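Larberg 40 Parts Plate

The Larberg 40 is a flat gray plate with holders standing up from it, and its whole job is to stop you from setting a processor down on a coffee receipt. Lay the tower on its side, open it up, and park the plate next to it. Whatever comes off the motherboard gets a seat.

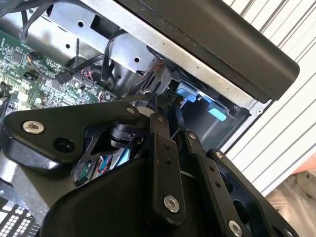

We designed it at Flarnmont after losing 13 case screws in one October, most of them to the same carpet. The screws are still your problem, I'm afraid. The plate is for the parts that cost more than the carpet.

The square cradle takes a processor. The long slotted holder, with a block at each end, keeps a memory module on its edge. There are U-shaped holders, low brackets for the odds and ends, and a tall post that customers keep asking us to shorten. We won't.

Weight limit: 8 pounds, spread out. Please don't stand on it.
Color: gray. The other color was also gray.
Goes with: the Jelico bench mat, or any flat bench. 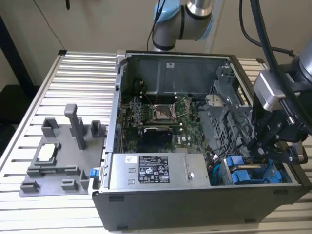
Eulalia Acuña writes that she has had hers through a whole office's worth of upgrades and the memory holder is the bit she'd buy again on its own. She would like a lid for the processor cradle, "for people who sneeze."

A lid is on the list. So is a shorter post, near the bottom.

13 comments | 40 shares
Contact Flarnmont | © 2023 Flarnmont | Back to top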